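Reference: 703
Posted Jul 17, 2018

# Call for Participants: Household Dining and Tableware Study

The Esesico Institute for Home Life invites adults living in Losstead and Endale to take part in a study of everyday meals at home. The study examines how households set, share and clear the table, and which bowls, plates, cloths and utensils remain in regular use. Results will be published in a public report and will inform the Institute's teaching collection at Zumden Hall.

## Who may apply

Applicants must meet all of the following conditions:

- be 18 years of age or older;
- have lived at their present address for at least one year;
- eat at least one meal a day at home;
- be able to read and write in English.

Households of any size are welcome, including people who live alone. Only one person per household may enroll, but that person may report on meals shared with others. Employees of the Institute and members of their immediate families are not eligible.

## What participation involves

Participants will keep a meal diary for 7 consecutive days. Each entry takes a few minutes and records the time of the meal, the number of people present, where it was eaten and the tableware used. Diaries are supplied on paper. A large-print version is available on request.

After the diary period, each participant will attend one interview at Zumden Hall. Interviewers will ask about items that have been handed down, items bought new, and items that are kept but seldom used. Participants may bring one object of their own to discuss. Objects remain the property of the participant at all times and will be returned at the end of the visit.

Participants who cannot travel to Zumden Hall may request an interview by telephone.

## Payment

A payment of $20 will be made for a completed diary, and a further $20 for the interview. Local bus fares will be reimbursed on presentation of a ticket. Participants may leave the study at any point and will be paid for each part already completed.

## Privacy

Names and addresses are stored separately from diaries and interview notes. No participant will be identified in the published report. The study has been reviewed under the Institute's research ethics procedure, and a copy of the consent form is included in the application packet.

## How to apply

Application packets may be collected from the front desk at Zumden Hall or from the public libraries in Losstead and Endale. Completed forms should be returned to the front desk in a sealed envelope marked with the reference number at the top of this notice. All applicants will receive a written reply.

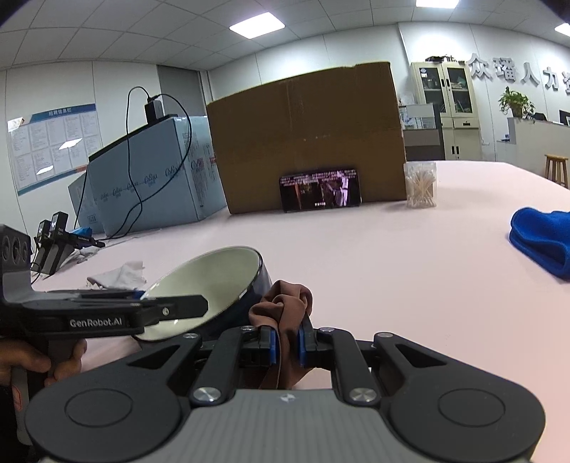

*Brown cloth and a dark navy bowl with a pale interior, over a pale pink tabletop.*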